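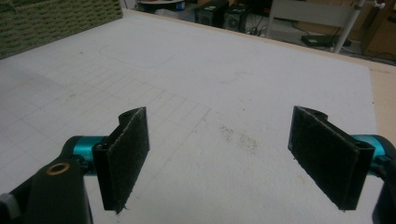 Für einen Korb braucht doch kein Mensch einen Testbericht, schrieb eine Leserin unter meine Ankündigung, man stellt ihn ins Regal und gut ist. Da hat sie ja irgendwie recht! Aber ich habe in den letzten Jahren so viele Körbe gekauft, die nach kurzer Zeit in sich zusammengesackt sind oder überall Fussel gelassen haben, dass ich beim Kamora von Zerkow mal genauer hinschauen wollte. Seit sieben Wochen ist er bei mir im Einsatz, und inzwischen habe ich eine Meinung dazu.

Also, was ist das überhaupt für ein Ding? Rechteckig, oben offen, aus salbeigrüner Kordel in ganz engen Reihen geflochten. Im Shop sah die Farbe für mich eher nach Minze aus, in echt geht sie deutlich Richtung Oliv. Mir gefällt das besser, aber wer ein frisches Grün fürs Kinderzimmer sucht, könnte enttäuscht sein. Die Ecken sind abgerundet, und als Griff gibt es eine längliche Öffnung oben in der Wand. Kein angenähter Henkel, keine Lederlasche, die nach drei Wochen abreißt.

Bestellt habe ich bei Fomcombe, weil ich dort noch einen Gutschein hatte. Geliefert wurde an einem Montag, der Korb flach zusammengedrückt in einer viel zu engen Tüte. Da dachte ich schon: Na toll. Eine Seitenwand hatte eine richtige Delle, und die ist auch über Nacht nicht rausgegangen. Ich habe ihn dann bis zum Rand mit Handtüchern vollgestopft und ein paar Tage in Ruhe gelassen. Danach stand alles ordentlich, nur wenn ich von der Seite draufschaue, ahne ich die Stelle noch ein bisschen.

Bei mir kommen vor allem Stoffe rein, also Tücher, Reste, angefangene Sachen (davon gibt es leider viele). Früher lag das alles auf dem Tisch herum und musste vor jedem Zuschneiden aufs Sofa umziehen. Jetzt kommt es in den Korb, und wenn ich schnell fertig sein will, hängt auch mal etwas über den Rand.

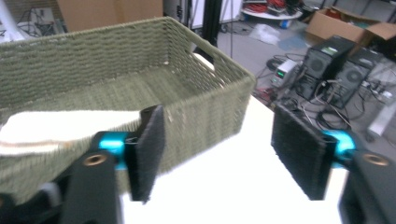

Für Kleinkram ist er dagegen nichts. Stecknadeln verschwinden im Geflecht, und einzelne Fäden setzen sich so fest in die Reihen, dass ich sie mit der Pinzette rausholen muss. Fussel sieht man auf dem Grün auch ziemlich schnell, besonders unten auf dem Boden. Der Staubsauger mit Polsterdüse hilft, aber bitte auf kleiner Stufe - bei voller Leistung hat er mir eine Kordel ein Stück herausgezogen. Ließ sich zum Glück wieder zurückschieben.

Zur Pflege: Auf dem Zettel steht Handwäsche bei 30 Grad. Habe ich einmal gemacht, nach einem Unfall mit Kakao. Der Fleck ging raus, die Farbe blieb, aber das Trocknen hat ewig gedauert, und ich musste den Korb zwischendurch immer wieder in Form ziehen. Lieber gleich mit einem feuchten Lappen drübergehen, wenn etwas daneben geht.

Vorher hatte ich übrigens den Korb von Robichaud, der in über 200 Bewertungen fast nur gelobt wird. Der ist fester, das stimmt, und stapeln kann man ihn auch besser. Nur hat er innen so kratzige Nähte, und an denen ist mir ein feines Strickteil hängen geblieben. Der Kamora ist innen genauso glatt geflochten wie außen, da bleibt bei mir nichts hängen.

Würde ich ihn wieder kaufen? Für Stoffe, Wolle und Geschirrtücher ja, sofort. Für Bücher oder schwere Gläser würde ich beim Robichaud bleiben. Einen Stern ziehe ich für die Verpackung ab, und im Oktober soll es den Kamora wohl auch eine Nummer kleiner geben, den hätte ich dann gern fürs Bad.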